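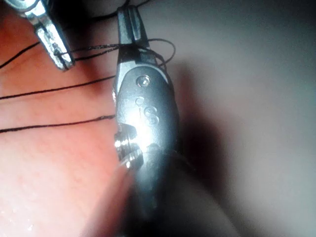
Suturing work at the bench: two metal instruments and dark thread beside a soft pink surface.

Fluser sets out equipment plan for robotic suturing bench

Fluser has published the purchasing plan for its robotic suturing bench, covering two financial years and replacing the outline budget circulated in August. The plan moves money away from additional arms and towards instruments, cameras and consumables.

Under the plan, the bench will keep its present pair of arms and buy nine instrument adaptors, which allow standard hand instruments to be fitted without a dedicated drive unit. Plimetti will supply the adaptors and the matching wrist camera mounts. The first delivery is due 14 weeks after the order is placed, and the remainder will follow once the first set has passed acceptance checks.

The outline budget had put most of the capital sum into a third arm. The revised document states that downtime on the bench is caused mainly by instrument changes and recalibration, and that a further arm would not shorten either. It sets a target of seven minutes for a full change of instrument, including the camera check. No target is given for stitch time or knot quality - these are to be handled in a separate test plan.

Consumables now have their own budget line. Thread, needles and practice pads were previously charged to general laboratory stores, which made the running cost of a session hard to work out. From the start of the new financial year they will be ordered monthly against a fixed allowance, with stock for 80 sessions held on site. Unused allowance may be carried over for one quarter only.

Software for recording and replaying sessions will be licensed from Ketik on an annual basis. The plan rules out a longer contract until the arm controllers have been updated, as the present version does not support the newer file format. Storage is costed separately and will be reviewed halfway through each year.

Maintenance has been awarded to Lau. The contract covers joint inspection, cable replacement and camera alignment, but excludes damage to jaws and hinges on fitted instruments. Worn instruments will be withdrawn and replaced from stock, and a small reserve has been set aside for this.

Bids for the remaining items, including lighting and a replacement bench top, will be invited after the adaptors have been accepted. Suppliers wishing to quote should request the interface drawings from the Fluser purchasing office before submitting prices.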